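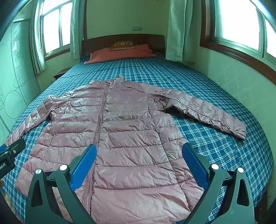
Pink quilted jacket, front side up on a plaid sheet

STAKO PRINT AND MAIL
MINUTES OF THE MONTHLY OPERATIONS MEETING
Monday, 8:30 a.m., upstairs conference room, Shearer Street plant

Present: Shona Laing, General Manager (Chair); Production Manager; Prepress Supervisor; Bindery Supervisor; Mailing Services Supervisor; Wide Format Lead; Customer Service Manager; Controller (by phone); Office Administrator (minutes)

Apologies: Sales Manager; Night Shift Supervisor

1. Opening and previous minutes

The Chair called the meeting to order at 8:30 a.m. The minutes of the previous meeting were taken as read. The Bindery Supervisor asked that item 6 be corrected to show that the perfect binder was out of service for two shifts and not one. With that correction the minutes were accepted.

2. Matters arising

2.1 Dock door. The replacement spring has been fitted and the door is back in normal use. The invoice has been received and passed to the Controller. Closed.

2.2 Color bars on short-run digital work. Prepress has added the bar to all standard imposition templates except the oversized postcard, where there is no room for it without changing the trim. The Production Manager accepted the exception. Operators will measure the first good sheet of each postcard job from the solid areas and record the reading on the ticket.

2.3 Waste paper collection. The new collection day has been confirmed by the hauler. The Bindery Supervisor reported that coated and uncoated trim is still being mixed on nights. Carried forward in the absence of the Night Shift Supervisor.

2.4 Parking on the north side. Closed at the last meeting and listed in error.

3. Production report

The Production Manager presented the report, which had been circulated. Offset hours were close to plan. The four-color press lost most of one day to a dampening fault that was first put down to the fountain solution and later traced to a worn metering roller. A replacement roller is on order and the spare is running in the meantime. Operators have been asked to watch for light banding in heavy solids until the new one is installed.

The digital presses were fully loaded in the second half of the month. The Production Manager asked that overnight slots be booked by 3 p.m. and noted that late bookings had been handled as favors, with the result that two planned jobs moved to the following day without Customer Service being told. The Customer Service Manager agreed that her staff had made several of the late requests. It was agreed that any booking after 3 p.m. goes to the Production Manager in person or, when he is off site, to the Prepress Supervisor.

Bindery overtime was higher than budget. The Bindery Supervisor attributed most of it to one catalog job of 3000 copies that had to be refolded after the insert was supplied at the wrong finished size. The customer has accepted responsibility for the insert and a charge for the additional labor has been agreed. The Controller asked for the hours to be shown separately on the job ticket so that the charge can be supported. The Bindery Supervisor will provide them.

4. Flimix workflow system

The Prepress Supervisor reported on the changeover to Flimix. Job intake, preflight and proofing are now running in the new system for all digital work. Offset jobs remain in the old system pending a fix to the plate queue, where jobs with more than one version are being sent out of sequence. The supplier has been given sample files and has acknowledged the fault.

336 customer profiles have been moved across. The remaining profiles are mostly dormant accounts, and the Prepress Supervisor proposed leaving them where they are unless an order is received. The Customer Service Manager was concerned that several dormant accounts are seasonal, including two that order calendars and appointment books in December, and asked that they be moved now. After discussion it was agreed that Customer Service will mark the seasonal accounts on the list and that only those will be moved.

The Wide Format Lead asked when banner and panel work would be included. The Prepress Supervisor replied that the wide format module has been purchased but not configured, and that he did not wish to begin until the plate queue was settled. The Chair supported this. The Wide Format Lead asked that it be recorded that her department is still entering each job twice.

Training sessions for the second shift will be held at the start of the shift in the prepress room.

5. Mailing services

The Mailing Services Supervisor reported that the inserter has been stable following its service visit. One mailing was held for most of a morning when the address file was found to contain duplicate records. The customer had approved the file and asked that the duplicates be mailed regardless, then changed its decision once the postage had been calculated. The Supervisor asked for a written approval step after duplicate checking and before inkjet setup. Agreed. The wording will be prepared by Customer Service so that it matches the existing proof approval.

A test piece for the furniture retailer failed the tab placement check at the mail entry counter. It has been redesigned with a heavier cover and an additional tab and will be resubmitted. The piece is not to be quoted as an approved format until the result is received in writing.

The Supervisor also raised the condition of the hand-work tables. Two have surfaces that catch and mark coated stock. The Production Manager will arrange resurfacing.

6. Paper supply

The Controller reported that Liltosix has given notice of a price change on uncoated offset grades. Coated grades are not affected at present. Quotes already issued will be honored for the period stated on them. New quotes on uncoated stock are to use the revised sheet, which the Office Administrator will place in the shared estimating folder once the Controller has checked the carton rates.

The Bindery Supervisor reported that the last delivery of cover stock arrived with crushed corners on the lower layers. The cartons were signed for before the damage was noticed. Receiving staff are reminded to check the bottom layer before signing. A credit has been requested, and the affected stock is being held by the guillotine with a red tag. It should not be cut down for other jobs until the credit is settled.
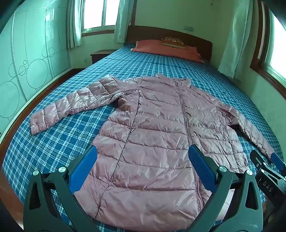

Quilted jacket with the zipper closed

7. Wide format and signs

The Wide Format Lead reported steady work in window graphics and event panels. The laminator is due for a roller clean, and she asked for a half day with no bookings to complete it. Customer Service will block out the time on the schedule.

An inquiry has been received for 400 rigid panels in mixed sizes for a property management company. The job is within the capacity of the flatbed, but finishing would take up the whole of the rear floor space while it is in progress. The Production Manager asked that the job not be confirmed before a staging plan has been drawn up. The Chair asked for the plan and a draft quote to be with her before the end of the week.

There was some discussion of whether installation should be offered as part of the quote. The Chair stated that the company's insurance covers interior installation at ground level only and that nothing beyond that should be offered. The Sales Manager is to be informed.

8. Safety and housekeeping

No injuries were reported. One near miss was recorded, when a pallet jack was left in the aisle behind the folder. The aisle has been re-marked with floor tape. The Bindery Supervisor asked that the wide format department not store cores in the same aisle, and the Wide Format Lead agreed to move them.

The eyewash station in the plate room was checked and the log signed. Solvent rags must go in the lidded can and not the general trash. A notice will be posted in both languages.

9. Staffing

The Production Manager advised that one press assistant has moved to days at his own request and that the night position has been posted internally. The Chair confirmed that it may be advertised outside the company if there are no applicants by the next meeting. Vacation requests for the holiday period are to be in by the end of the month. Requests from the mailing department will be considered together.

10. Other business

The Customer Service Manager asked whether sample packs could be refreshed, as the current packs still include a discontinued silk stock. The Chair approved a small run on existing paper. Prepress to supply the layout.

11. Actions

Production Manager: confirm delivery of metering roller; staging plan for rigid panels; hand-work tables
Prepress Supervisor: plate queue fault with Flimix; sample pack layout; second shift training
Customer Service Manager: seasonal account list; duplicate approval wording; laminator half day
Bindery Supervisor: refold hours to Controller; cover stock credit
Controller: check Liltosix carton rates
Wide Format Lead: draft quote for panels; move cores from folder aisle
Office Administrator: price sheet to estimating folder; rag notice; advise Sales Manager on installation

The meeting closed at 9:50 a.m. The next meeting will be held in the same room at the usual time.

Minutes subject to confirmation.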